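I've been restocking snack aisles for long enough to have opinions about clip strips, and yes, I know how that sounds. But if you run a small store and you've ever had a bag of gummies slide off a bad hook and take its neighbors along, you'll get it! So this is my review of the Stolari grid rack, the yellow wire one with the vertical strips, after a good few months of hanging candy on it.

Setup first. Melati Pattinasarany (she does the ordering) and I put it together before opening, and it took us 10 minutes plus one argument over which way the strips face. No tools needed. The strips are punched with rows of slots, so you can move your hooks up or down whenever a supplier decides their bag should be taller. I love that part.

Filling it is easy too, as long as you bring the right box down the aisle. I like to work with the carton low and the flaps folded all the way back, so I can grab from the top and keep going.
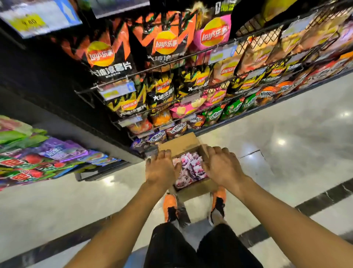 Small packets that stand upright in their carton are a dream to unload, and if everything came packed that way I'd be home early. Soft gummy bags are fussier. They flop, and the holes tear if you yank them, so I hang those one at a time. The grid handles both kinds fine, and because it's open wire you don't lose sight of whatever is on the shelf behind it. Our old Drollalard stand had a solid back and it might as well have been a wall.

Color matters more than I thought it would. I wasn't sold on the yellow (it looked like a toy in the catalog), but next to all those black chip shelves it really pops, and people do stop at it.

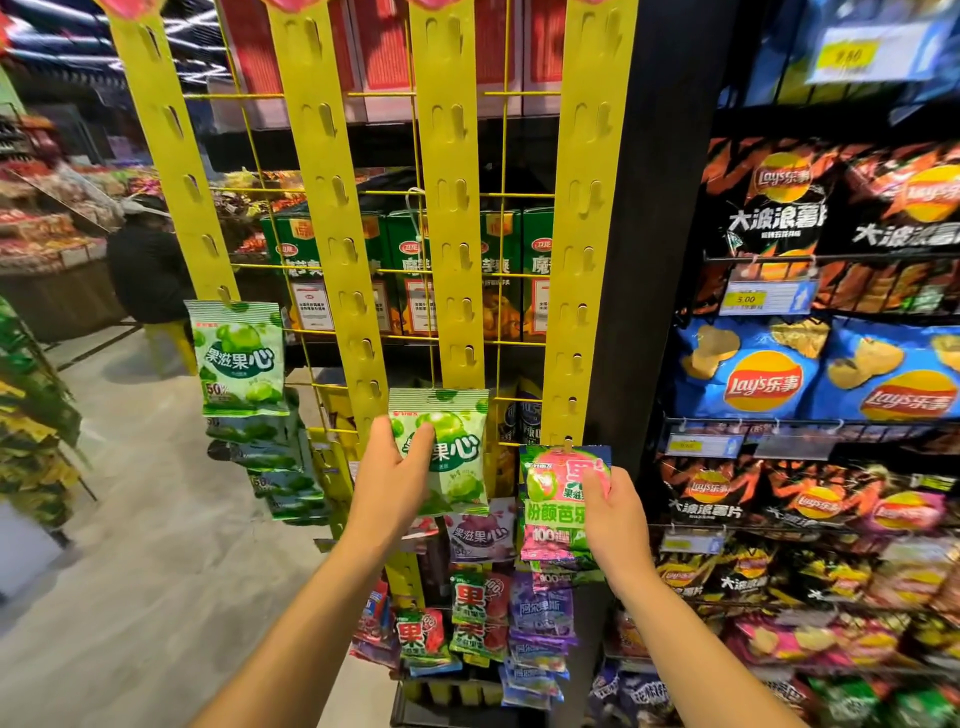
*Green grape gummies in one hand, a pink-and-green pouch in the other, at the yellow rack.*

Now the gripes. The hooks are sold separately, which annoyed me, and the cheap ones from Clastano wobble in the slots. Spend a bit more. The lower rows are also hard on my knees, and I've started leaving the slow sellers down there so I don't have to visit them so often. And the wire gets dusty! Wipe it down every couple of weeks or it starts to look tired.

Would I buy it again? Yep. Suryani Manurung wants one for her store before the December rush, and I told her to get 2 and order the good hooks at the same time.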